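Bukel Countertop Sealer Review: One Kitchen, One October

Last updated: October

By Agnes Dahlgren

I have used three stone sealers on my own counters over the years. Bukel is the one I bought last, after the small bottle I had been using disappeared from the hardware store. It comes in a flat 74-dollar kit with a quart of sealer, two cloths, a foam pad and a folded instruction sheet. My kitchen has an L-shaped run of dark marble, a short piece by the stove, and a baking table with a separate slab.

What's in the kit

The sealer is a thin, clear liquid with a mild solvent smell. I opened two windows and that was enough. The cloths are decent and do not shed. The foam pad is too soft and began to tear at one corner before I finished the long counter, so I switched to an old T-shirt. The cap has a pour spout that drips down the side of the bottle. Put a plate under it.

The instruction sheet is printed on both sides in very small type. The steps are correct, but the drying times are on the back and the steps are on the front, and you will be turning it over with wet gloves.

Getting the stone ready

Most of the work is cleaning. Bukel asks for a neutral cleaner, a rinse and a full night of drying. I used the Drundiron stone soap I already had. Take everything off the counter, including the things you think you can work around. I left the bread box in place the first time I sealed this counter, years ago, and there is still a faint square.

Check the stone from a low angle before you start. On gray marble with thin white veins, dull patches are hard to pick out from straight above, and they show up better with a lamp set at one side.

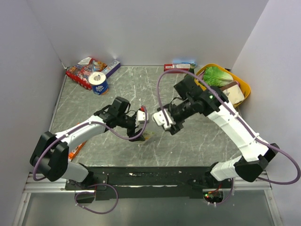 Putting it on

I started on Saturday at 7 in the morning and did the stove side first. Pour a little, spread it, leave it ten minutes, then wipe it off completely. Do not let it dry on the surface. I missed a strip near the sink and had to go back with more sealer to loosen the haze, which took longer than the whole baking table.

Two coats were enough on the long counter. The baking slab is older and took a third. I used a little over half the bottle.

How it has held up

Water still beads after several weeks. Coffee left overnight wiped off with no mark. Lemon juice did etch the surface slightly, as it will on any marble, and the label says so in plain words. Olive oil by the stove has been fine. The color of the stone did not change, and there is no added shine.

My neighbor Arūnas Kuusk used the same kit on honed limestone and needed four coats. He was less pleased with the price than I was.

Worth buying?

Yes, if you have enough counter to use up the bottle. For one small vanity, the Listus spray costs less and is easier to apply, though I had to redo it twice as often. Throw out the foam pad and use your own cloth.

Rating: 4 out of 5

31 shares | 12 comments

Related
Listus Spray Sealer: A Year Later
Drundiron Stone Soap and Two Cheaper Choices
How to Get Oil Out of Limestone
Dambrauskienė Cutting Boards, Reviewed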